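Skirum, le bras de table pour ranger chez soi

Fiche mise à jour le 26/12/2019

On me demande toutes les semaines si une machine peut enfin ranger la cuisine à notre place. Ma réponse : un petit bout, oui ! Le reste, pas encore (et je préfère vous le dire avant que vous sortiez la carte bleue).

Le Skirum, c'est un bras à pince deux doigts que je vends depuis le mois d'août dans ma boutique de Sisville. Je l'ai essayé sur des choses bêtes : prendre une pomme dans un panier, la poser sur un plateau, recommencer. Sur 100 essais avec la pomme, 83 réussis, et franchement je m'attendais à pire. Avec un torchon plié, c'est une autre histoire, il en attrape un coin et tout se déplie en route... Et comptez environ 80 secondes par objet, un enfant de six ans va plus vite.

Pour la vaisselle, le linge ou un tiroir en vrac, passez votre chemin. Pour un atelier qui trie toujours les mêmes pièces, là je dis oui, mon client de Tikuvport en est content.

Prix : 337 € par mois en location, pince Ruggiero comprise
Livraison : sur rendez-vous, je viens faire les réglages
Retour : possible le premier mois, dans son carton

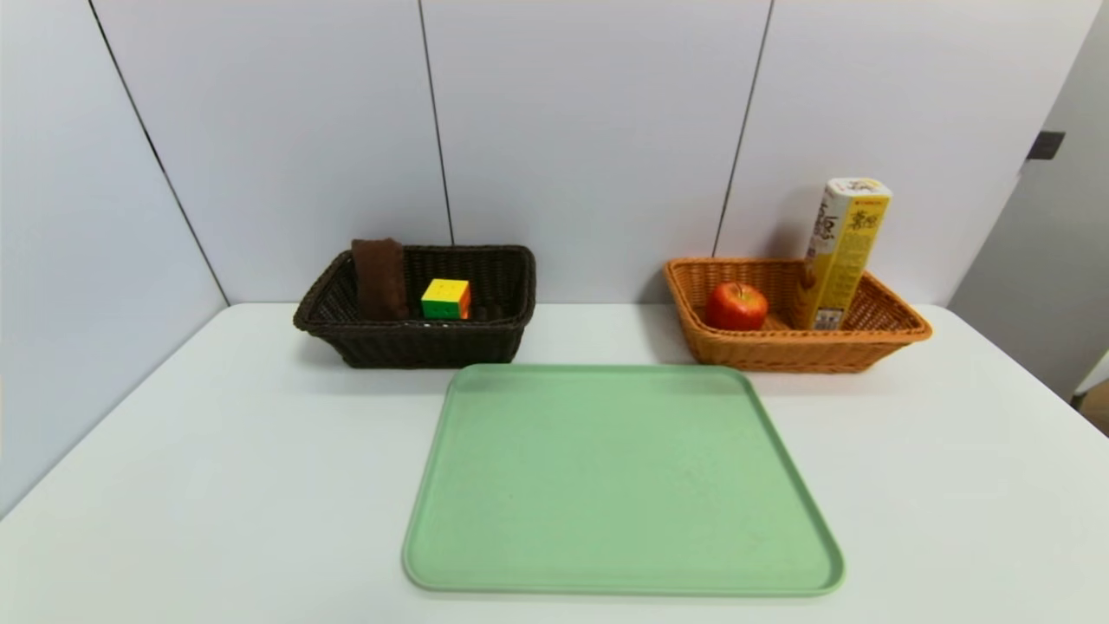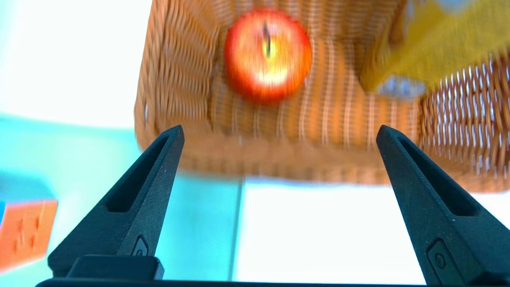

Paniers tressés et pomme rouge : la table d'abord, puis le panier vu de près au-delà des doigts de la pince.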